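Shelf reset

A shelf reset is the job of emptying a shelf, wiping it down and putting the stock or belongings back in a set order. Also called a strip and fill, mostly in older shop manuals. Done in stores, stockrooms, school closets, home pantries. Not the same as restocking, where the goods already there stay put.

Origin of the term

Unclear. The Adcombe storekeeping handbook has it, and Bořivoj Holub used it in his notes on the Miltgate stockroom – 370 bays, all done by hand over one September. Hedvika Urban thinks it is older then that, but gives no source.

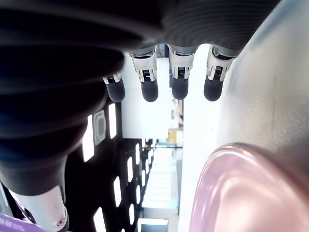 Usual order of work

Top shelf first, so dust falls on shelves still to be cleaned. Items go into bins or onto a cart, grouped by kind. Panels wiped with a damp cloth, then a dry one. Heavy things back low, light things high. Labels last. Small sites take one person an afternoon; the Miltgate job ran to nearly 600 hours.

Variants

Kolář method – each bay split into 3 zones by how often things are needed. Daily items at hand height, weekly items below, the rest up top. Romana Rusnák and Sabina Tichý taught it in evening classes.

Istusix layout – goods sorted by size only. Quick to learn, harder to search. Rare now outside of warehouses.
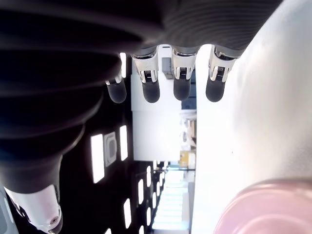 Reading time: 3 min

Criticism

Tania Pramanik argued that full resets are done too often, and that a partial tidy keeps most shelves usable. Her survey covered 3000 shelves in small shops. Others say partial tidying lets old stock build up at the back, wich is the usual complaint in pantries too.

See also: stock rotation, spring cleaning, closet organizing

Last edited 25 July 2024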